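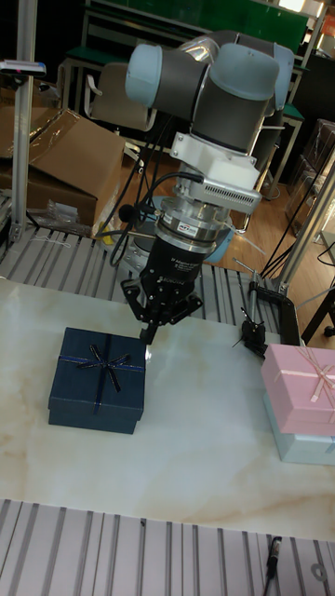

Gift Packaging and Waste: a study of how boxes are used and kept in Drimcombe

Student project report, Consumer Studies module
January 6, 2024

1. Background

A lot of the packaging that comes into a home is thrown away the same day. Gift boxes are a bit different. They cost money in their own right, they are often stronger than they need to be, and many people feel bad about putting them in the bin. Our project looked at what happens to them after the present has been opened, and whether shops could do anything to keep them in use for longer.

We chose Drimcombe as the study area. It has a small shopping street with a card shop, a chemist and a branch of Kindby, which sells homeware and offers gift boxing at the till. The council collects card and paper every other week but does not take anything with a plastic coating.

2. Method

We used a paper questionnaire with nine questions. We gave out 200 copies in May, mostly outside the Kindby branch and at the library, and 70 came back filled in well enough to use. That is a lower return than we had planned for. We had left a collection box at the library desk, but the desk was moved during the second week and we think some forms were lost.

The questions asked how many gift boxes the household had received in the past year, what was done with them, and whether the person would pay a deposit on a box that could be taken back to the shop. There was a space at the end for comments.

We also carried out a simple test of wear. We took two kinds of box, a rigid one with a lift-off lid and a folding one sold flat, and opened and closed each of them 200 times by hand. We noted any damage to the corners, the lid and the surface paper.

3. Results

Most people who answered said they kept at least one gift box after opening it. Storage was the main use, with photographs, sewing things and chargers all mentioned more than once. A smaller group kept boxes to give again. Several people wrote that they only did this if there was no shop name on the lid.
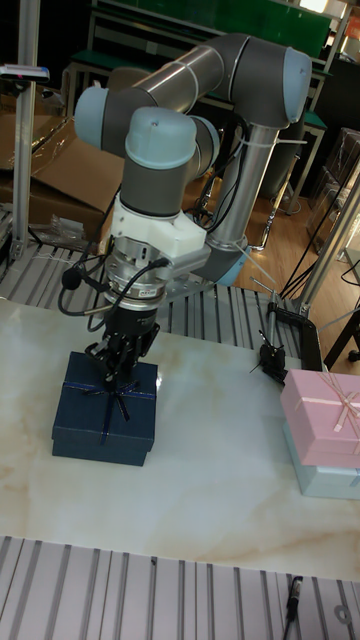 Ribbon came up in the comments more than we expected. People said that a ribbon fixed to the lid made the box easier to use again, as there was nothing to tie, but harder to recycle, as it had to be cut or pulled off first. Loose ribbon was usually saved in a drawer.

On the deposit question the answers were split. Older people were more willing to bring a box back. Those who said no mostly gave the same reason - the box is part of the present, and it would feel odd to ask for it back.

In the wear test the rigid box held up well. The surface paper had started to lift at one corner by the end, and the lid was slightly looser. The folding box split along one crease before the halfway point, and we finished the test with tape on it, so the later notes for that box should be read with care.

4. Comparison with Wosuvier

As part of the background reading we looked at a return scheme in Wosuvier, run by a stationery shop called Cheung. Customers there pay a small deposit and get it back when the box is returned clean. The shop keeps to plain colours and three sizes so that lids and bases can be swapped. We wrote to ask how many boxes come back but had not received an answer when this report was finished.

5. Problems with the study

The sample is small and is not a fair picture of the town. People who stop outside a homeware shop are more likely to care about gift boxes in the first place. Question 4 was badly worded, and a number of people ticked both answers, so we left it out. The wear test used only one box of each kind and all the opening and closing was done on a table indoors.

6. Recommendations

Shops offering gift boxing should leave their name off the lid, or print it inside. Ribbon should be tied on or held with a tab, not glued. If a deposit scheme is tried in Drimcombe, it would be better to start with rigid boxes only and to let people return them at the library as well as at the till.

A copy of the questionnaire and the wear test notes are in the appendix.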